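Lundis Two-Arm Table, Builder's Guide
Section 6. First pick and place with cans

Before you start this section, the arms must be calibrated (Section 4) and the emergency stop must be tested (Section 5). If you changed a gripper or a cable after the calibration, please go back and make Section 4 again. Small errors of the zero position become large errors at the fingers.

What you need
- The table with green surface, mounted on its wooden base
- Both arms, with grippers
- The wooden block from the parts bag
- Empty drink cans

Use only empty cans. A full can is too heavy for the wrist motor when the arm is stretched, and Rizwan Talukder had to clean the whole base of our first table with a toothbrush.

6.1 Prepare the table

1. Put the wooden block in the center of the table, with the long side going from back to front. Leave free space on the left and on the right of it.

2. Check the cables on each arm. Every loop must have enough slack that the joint can go to its limit without pulling on the plug. Shahram Moradi fixes his loops with soft cable ties, and we recommend the same.

3. Move the keyboard and loose papers out of the reach of the arms. A desk next to the table is allowed, but the elbow of the arm goes outside the frame more than people expect.

CAUTION: Keep hands and head outside the frame while motor power is on. This applies also when the arms are standing still.

6.2 Teach the positions

4. Turn on the motor power and start the program "cans". Wait until both arms have finished homing. This takes 20 seconds.

5. Set the speed limit to 400. The default value is 1,070 and it is too fast for teaching.

6. Bring the left gripper above a standing can, with the fingers open. Do not go down yet. Look from the front and also from the side, and correct until the can is in the middle between the two fingers. Save this position as L1.

7. With the right arm, take a can and lift it over the back end of the block. The can may be held lying, as in the picture, but it must be high enough to pass the block when the arm turns. Save this position as R1.

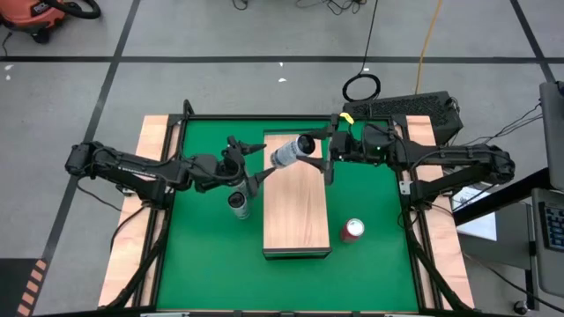

8. Run L1 and R1 one after the other, never together at the first time. Keep one hand on the emergency stop.

9. If both movements are clean, allow the program to run the arms at the same time.

NOTE: The arms do not know about each other. The program only checks that the two grippers are not over the block at the same moment. If you use a bigger block, change the width value in the settings file.

6.3 If something is wrong

The can slips out: Lower the speed first, then increase the grip force in small steps. Too much force will crush the can.

Error 555: One joint does not answer. Turn off the motor power, push the plugs in firmly and start again from step 4.

The gripper stops beside the can: Repeat Section 4 for this arm only.

Questions about this section can be asked at the shared workshop on Saturday. Please ask for Behrouz Safavi or Sepehr Ranjbar.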